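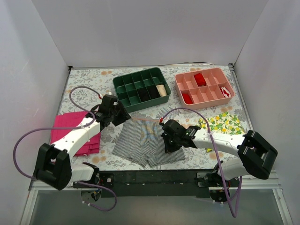
Support > Two-arm cells > Faults and safety

The stalled gripper fault: your questions

Last updated: 22 November 2023

Hi, Booker Alcantara here. I look after the folding cells at Nondus, and since the right arm fault in May I've been getting the same handful of emails over and over, so I'm putting my answers in one spot.

What went wrong, in plain terms?

The right arm came down on a pair of boxer shorts, closed its gripper, and kept pushing. It should have stopped as soon as the fingers met resistance. It didn't, and the wrist motor sat there straining against the tabletop for 3 seconds before the watchdog cut power. Then the arm went limp and slumped onto the cloth. Not a nice noise!

Was anyone hurt?

No. Everybody was outside the enclosure. We did find a small pinch mark on the table cover and a very flat waistband.

So what caused it?

The gripper cable. Both arms have a purple cable that runs from the gripper back to the base in a big lazy loop, and on the right arm the loop had crept tight over a few weeks. Every time the arm reached toward the trays it tugged the plug a little. In the end the force reading was dropping out and coming back, and our software (this part is on us) treated a missing reading as zero force. Zero force means keep going, so it kept going.

Why didn't the left arm stop too?

Good question, and Vasilis Pavlović asked it before I did. The two arms had separate watchdogs back then, so the left one carried on tugging its side of the shorts while the right one was dead weight. Now a fault on either arm stops both.

My cell is throwing error 200. Is that the same thing?

Probably, yes. Error 200 is "gripper signal lost". Hit the stop, cut the power at the wall, and look at the plug on top of the gripper before you do anything else. If it wiggles, push it home and check the cable has slack with the arm at full stretch. If it comes back after that, swap the cable -- please don't tape it. I've seen the tape.

What about error 900?

Different animal. That one's an elbow motor running hot. Let it cool down and write to me.

Can I reach in and pull the cloth free?

Not with power on. I know it's tempting when a sock is hanging half out of a compartment and the arm looks asleep, but a stalled arm can jump when the signal comes back. Power off first, every time, and keep a hand under the arm if you're lifting it, as the elbow is heavier than it looks.

Does it matter what I'm folding?

A bit. Thin stuff like boxers is the worst, with hardly any give between the fingers and the table. A thick folded towel is much more forgiving. I run my test picks on thin cotton now, for exactly that reason.

Do I need the update?

If you're on the Loria controller, yes. It treats a missing reading as a fault and ties the two watchdogs together. Ivora controllers get the same fix, but you have to restart twice for it to stick. I don't love that either, and Vasilis is working on it.

How often should I check the cables?

I do mine every morning before the first run. Arms stretched out, power off, a gentle tug at each plug. If you find a worn one, put it in an envelope and send it to me, I'm keeping a box of them.

14 comments · 6 shares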